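Home | Sites | Checklists | Contact

Work Table Inspection – Wooden Top and Perforated Panel
Site: Prernaddale, room 7. Inspector: Gudrun Janssen. Date: October 13, 2018
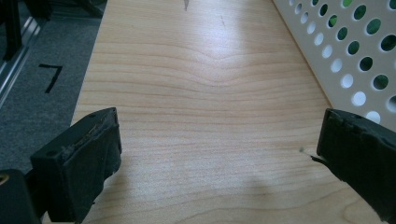
1. Table surface

1.1 Top free of splinters and raised grain – PASS
Comment: Checked by hand along the grain and across it. Light-colored wood, fine wavy grain.

1.2 Marks and scratches – PASS, note
Comment: Faint dark streaks and a few small marks, including one thin diagonal mark. No filling required. Compare at the March inspection.

1.3 Glare at working position – NOTE
Comment: Overhead light reflects off the surface as a whitish patch. Timo Ehlers to try a lower lamp setting before a matte finish is considered.

1.4 Surface clean, no loose debris – PASS
Comment: Wipe with a damp cloth only. No solvent on the wood.

2. Perforated panel

2.1 Panel stable under light side pressure – PASS
Comment: White panel with round holes, lower edge down on the tabletop. No movement when pushed at the top corner.

2.2 Hole edges free of burrs – PASS
Comment: Checked with a cotton cloth, both faces. No snags.

2.3 Items behind panel secured – OPEN
Comment: Green and dark items show through the holes. Randa Mansour to confirm that they cannot tip against the back of the panel.

3. Frame and legs

3.1 Fasteners tight – PASS
Comment: Two bolts took a quarter turn. Retighten at the next visit.

3.2 Table level – FAIL
Comment: Rocks slightly toward the rear left leg. Adjust the foot and recheck with a level. Do not use folded card as packing.

3.3 Load label legible – FAIL
Comment: Label on the underside is worn. Replacement ordered from Grgić, part 583.

Open items: 3 (2.3, 3.2, 3.3). The table may stay in use for light work until they are closed. Return the signed sheet to Anneliese Ostermann.

Last updated: October 13, 2018, revision 3
Contact: Facilities Office, Prernaddale | © Nudetti | Back to top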